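Projektbericht: Wärmeverluste beim Garen in Kantinenküchen

1 Fragestellung
Untersucht wurde der Energiebedarf beim Erhitzen von Wasser mit und ohne Deckel. Die Betreuung übernahm Thongchai Mahawong.
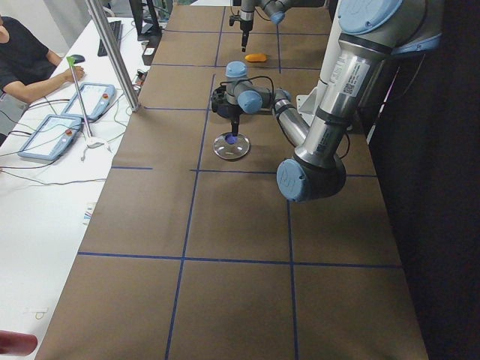

2 Versuchsaufbau
Verwendet wurde die Kochplatte Solora mit 800 W Nennleistung. Die Füllmenge betrug 8 Liter, der Messfühler Promska saß mittig im Topf - Eintauchtiefe konstant.

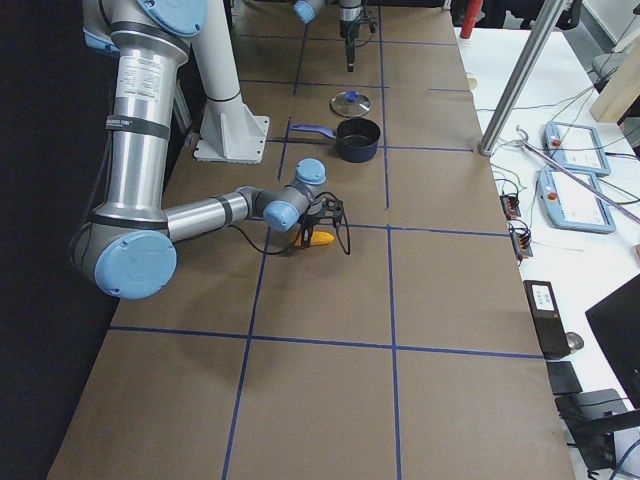
3 Durchführung
Je Variante wurde ab Raumtemperatur erhitzt und die Leistungsaufnahme alle 8 Sekunden protokolliert.

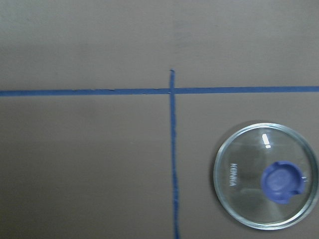

Die Auswertung erfolgte mit Pletance. Nach Ausschluss fehlerhafter Datensätze verblieben 187 von 200 Messreihen. Ausgeschlossen wurden Reihen mit Netzschwankungen. 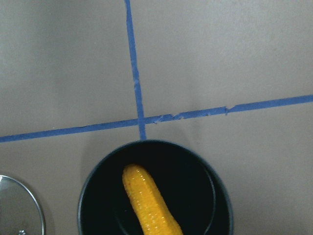
Der Strahlungsanteil hängt vom Emissionsgrad der Topfwand ab. Blanker Edelstahl strahlt wenig ab, dunkle Oberflächen deutlich mehr. Bei einem schwarzen Topf wie dem am blauen Klebeband ist dieser Anteil daher gesondert anzusetzen - die Werte aus Tabelle 2 gelten nur für blankes Metall.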